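Mon 22 July

ok laundry nook thread. been putting this off since february and the wallpaper deserves better than me dumping stuff under it

the paper first bc everyone asks. teal, orange daisies, green leaves everywhere, on all three walls. ordered from a little shop in Graltley, 2 rolls short the first time, had to wait on the Tornolbridge branch to send more. worth it. I would paper the ceiling if I was allowed

marble look surface, gray, wipes down fast. hook rack on the back wall, black, skinny. love it. do I use it? no. clothes go on the counter
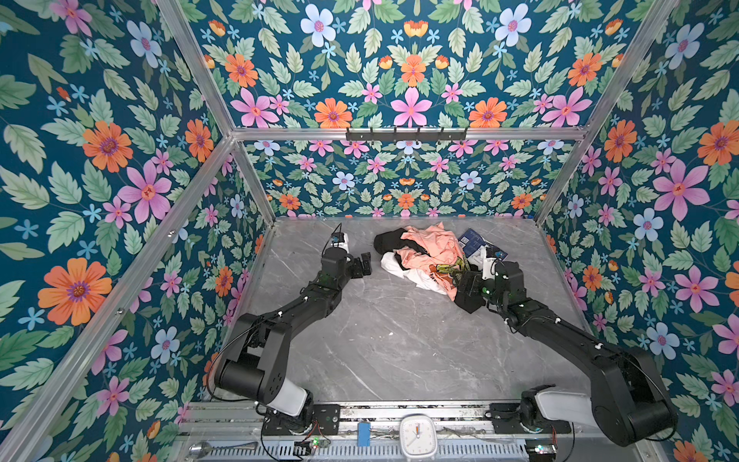 so the rule as of today is hooks for anything getting worn again, everything else gets folded or goes in the wash. no third pile. the third pile is how I lost a whole weekend in february

also got 13 hangers from Bozsik bc the old ones left shoulder bumps in everything. will report back

someone asked what the whole nook cost. 900 for the paper and the counter, did the hanging myself, one seam is off by a hair and I look at it every singel day

pattern matching in the corners is the hard part fyi. you get a big orange flower going nicely and then the wall turns and its half a flower. start in the corner you see least
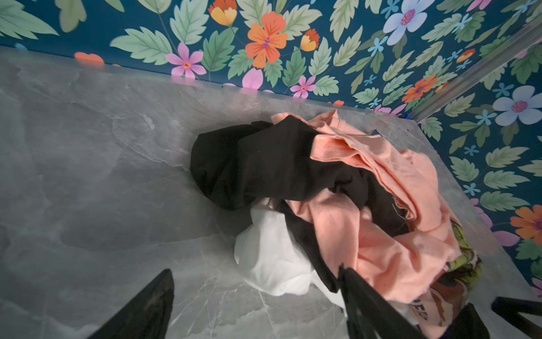 folding method, since I'm here: shake it out, flat on the counter, sleeves in, half, half. takes no time. I just hate starting

Hikmont quoted me 3,000 for built in shelves. for a nook. no thank you, will do a basket

ok going to fold. if I'm back on here in ten mintues tell me to log off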